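La mujer que ordena las colas del puerto

Cuando Aleksandra Krawczyk llegó a la terminal de Dultasberg, los camiones esperaban en la carretera de acceso desde antes del amanecer y los conductores desayunaban en la cabina, con el motor encendido. Ella venía de la ingeniería de caminos y no conocía casi nada de barcos. «Me dieron una mesa y un teléfono que sonaba siempre», recuerda. Han pasado 16 años y hoy dirige las operaciones terrestres de Kalinowski, la empresa que gestiona los muelles de la orilla norte.

Su carrera no fue rápida. Trabajó primero en el turno de noche, después en la oficina de aduanas y más tarde en la planificación de patios, un departamento que, según ella, nadie pedía voluntariamente. Allí aprendió a leer un puerto desde el lado de la tierra, que es el lado que los periódicos fotografían menos.

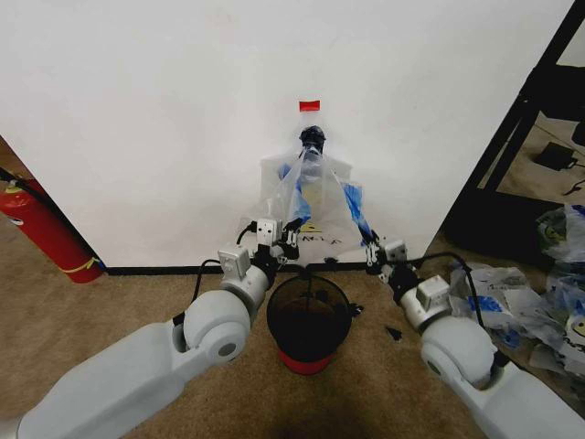
Dos brazos robóticos blancos sostienen una bolsa de plástico transparente.

El cambio más discutido de su etapa es el sistema de citas para camiones, que lleva el nombre de Tredau y empezó a funcionar en la puerta 2. El principio es simple: cada transportista reserva una franja y recibe un número de calle. La terminal atiende ahora 1.000 camiones en una jornada normal, y la cola ya no alcanza la rotonda del pueblo. Pero los primeros meses fueron duros. Los transportistas pequeños se quejaban de que las mejores horas desaparecían en pocos minutos, reservadas por las compañías grandes.

Érica Holanda, que representa a los autónomos de la comarca, estuvo muchas tardes sentada enfrente de Krawczyk. «Discutimos mucho, y a veces con la voz alta», dice. «Pero ella bajaba a la puerta a mirar, y esto en un despacho no se aprende». De aquellas reuniones salió una reserva de franjas para quien tiene un solo vehículo. Holanda todavía la considera insuficiente.
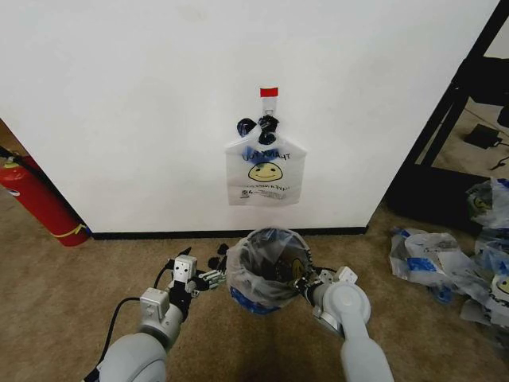
La segunda preocupación de Krawczyk es el ferrocarril. El ramal que une el puerto con el polígono de Kidetti tiene una sola vía, y cada tren de mercancías debe esperar al de pasajeros. Edmund Tokarz, su antecesor en el cargo, intentó durante años conseguir un apartadero y se jubiló sin verlo. Ella heredó sus carpetas, con los planos dibujados a mano, y las consulta todavía. En septiembre presentará una propuesta nueva, más modesta que la anterior: alargar dos andenes de carga y mover un cambio de agujas.

No todos en la empresa están convencidos. Hay quien prefiere gastar el dinero en grúas, que se ven desde la autopista y quedan bien en la memoria anual. Krawczyk contesta a esto con paciencia —la misma que pone, dicen sus colegas, para corregir los informes ajenos con lápiz— y recuerda que un contenedor parado en el patio cuesta lo mismo bajo una grúa vieja que bajo una nueva.

Fuera del trabajo habla poco de sí misma. Vive cerca del faro, nada en invierno y lee novelas largas. Cuando le pregunto si aceptaría dirigir la terminal entera, mira el reloj y me dice que a esta hora cambia el turno en la puerta, y que si quiero puedo acompañarla.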